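Tedari Two-Arm Tabletop Kit: a long-term review

I've had the Tedari two-arm kit set up since July and I've been meaning to write it up properly, because the reviews I read before buying were all unboxings. They stopped at the point where the arms wave at you. I wanted to know what it's like to live with the thing, sort blocks with it, break it a little and fix it again. So that's what I've tried to cover.

Short version: I love it. It has a couple of real annoyances and I'll get to those, but I haven't had this much fun with a piece of hardware in years.

What you get

The kit comes in two boxes. One has the arms, each with its gripper already fitted, plus the power supply and a bag of cables. The other has the frame parts, which are black aluminum extrusion, and the hardware to bolt it all up. You supply your own tabletop. I used wood planks in two shades, mostly because I already had them, and I've ended up preferring them to the plain white board I used before. It looks like furniture, sort of.

You also get a printed quick start sheet, and it's fine as far as it goes. The full manual is online and it's much better. Read that one first! The sheet skips the part about setting the shoulder angle before you tighten the mounts, and I had to take one arm off and start again.

Software is a download. Tedari has its own control program, and the kit also works with Selameck, the free teaching package a lot of hobby people already use. I tried both. More on that below.

Building it

Putting the frame together took me one long evening. The bolts all fit, nothing was stripped, and the extrusion was cut square, which I can't say for the last frame kit I bought. The legs go on at an angle and you will want a second pair of hands for that step, or a sturdy box to prop things on. I used a box.

Mounting the arms is the good part. They go on opposite sides, facing each other across the table, and you slide them along the extrusion until you like the spacing. I spent far too long on this. Too close and the elbows argue with each other, too far and neither one can reach the middle without stretching out nearly straight, where they get shaky. The manual suggests a starting distance. I ended up a little tighter than that and haven't moved them since.

Then there are the cables. This is annoyance number one. There are a lot of them, they're all black, and they hang off the arms in loops unless you do something about it. I tied mine down tightly at first, which was a mistake, as the wrist needs more slack than you'd think and one connector worked itself out in the first week. Now I leave them loose and live with the look. If Tedari ever sells a proper sleeve for these I'll be first in line.

First moves

Calibration is quick. You put each arm in its rest position by hand, press a button, and the software takes it from there through a set of slow poses. It takes 5 minutes per arm, and you only have to repeat it if you've had something apart. I do it more often than I need to, to be safe, and also because I enjoy watching it.

The motors are smoother than I expected at this price. There's a bit of a whine when an arm is holding a pose out at full reach, but close in they're quiet enough that I can have the radio on low and follow what's being said. Movement at the default speed is calm and even. Turn it up and you start to see some bounce at the end of each move, so I keep it at the default and add a short pause before the gripper closes.

The grippers have two fingers each and they're very good with anything that has flat sides. Cubes are easy. Cylinders are harder, especially standing up, because a small error in the approach tips them over. That turned out to be my favorite thing to work on.

Sorting, which is what I bought it for

My project is simple to explain. Blocks go in the middle of the table, bins go around the edges, and the arms put the right colors in the right bins.

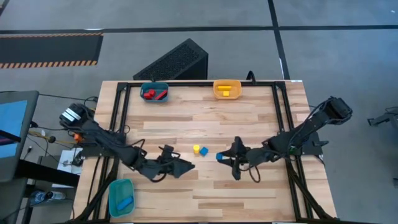

Getting one arm to do that reliably took me a weekend. Getting two to share the job took most of a month, and it was a great month. You have to decide who gets what. My first plan was to split the table down the center, and it worked until a block landed right on the line and both arms went for it (or neither did, which was somehow worse). My second plan was to have them take turns, which is slow but never jams. The plan I use now is that either arm can claim a block, and while one is in the middle the other has to stay back on its own side. Selameck has a setting for this, called shared zones, and once I found it I threw out a lot of my own code without any regret at all.

The other thing I'd pass on is that bin placement matters more than you'd expect. Put a bin too near the base of an arm and the wrist has to fold up awkwardly to drop anything in. Put it out past the middle of the reach and the drop gets sloppy. I moved bins around for days. If your runs keep failing at the drop, try moving the bin before you touch the software.

Odd shapes are still a challenge. Long blocks need to be picked up across the short side, and if they're lying at an angle the gripper has to turn to match. The teaching mode helps a lot here. You grab the arm, walk it through the move by hand, and it records what you did. Do that several times with the block turned different ways and you get something you can build on. The arm feels light when you guide it, with just enough resistance that your hand doesn't wander.

Tedari software or Selameck?

Tedari's own program is the one to start with. It's clean, the buttons are big, and the stop button is always on screen. It also shows you how hard each motor is working, which saved me once when a cable had caught under a bolt and I couldn't see it.

What it doesn't do well is two-arm work. You can run both, but you're basically running two separate programs side by side and hoping. Selameck treats the pair as one machine, and for what I do that's a big deal. It's uglier, and the menus need some getting used to. I switched for good after a few weeks and I only go back for calibration.

I logged 300 sorting runs in Selameck with the same settings. By the end the software had crashed 2 times, both during saving, and I lost one recording that I wasn't fond of anyway. I'm happy with that.

What broke

One finger pad peeled off. Glue fixed it. One of the screws in a wrist joint worked loose and I found it on the floor before I noticed any trouble with the arm, so now I check those every couple of weeks and use a dab of thread locker.

A bigger problem was a shoulder motor that started clicking. I wrote to Tedari, sent them a short recording of the noise, and they mailed me a new motor without making me return the whole arm. Swapping it was four bolts and two plugs. I was impressed. The reply did take longer than I'd have liked, so if you're on a deadline you might want to keep a spare motor around.

How it compares

Before this I had a single Hurnness arm, and I still think it's a good way to find out whether you like this hobby. It's cheaper, smaller, and very hard to hurt. But it can't lift much and the gripper is a bit of a toy. I outgrew it in a season.

I also got to spend an afternoon with the Tian desktop pair, which comes already assembled. The Tian arms are a little stiffer and the cables run inside, so it looks a whole lot neater than mine. You can't move the arms closer or farther apart, though, and after all the time I spent sliding mine back and forth I'd miss that. If you want to plug in and go, try the Tian. If you like having a wrench in your hand, get the Tedari.

Price and extras

I paid 315 for the frame package on top of the price of the arms. You can build your own frame for less if you have a saw and some patience, and the arm mounts will clamp to most extrusion of the same size. I was glad to have it ready cut.

Things I'd budget for: a decent power strip, longer data cables than the ones in the box, a set of small plastic bins and a good light. The light made a bigger difference than anything else I added, at least for the color sorting. My reds and oranges kept getting mixed up under my old lamp.

You'll also want floor space. The table itself isn't huge, but you need to be able to get to both sides of it, and the screen has to be somewhere you can see while you're reaching for an arm.

Would I buy it again?

Yes, and I'd do it sooner. It's a kit that rewards fiddling, and if that sounds like a chore then it's probably the wrong one for you. For me it's the thing I go to after dinner when I mean to spend a few minutes and end up spending the whole evening. Last night I finally got a clean hand-off, one arm passing a block straight to the other without setting it down, and I yelled loud enough to wake the dog.

Next up is stacking. I'll add to this review once I've got a tower that stays up.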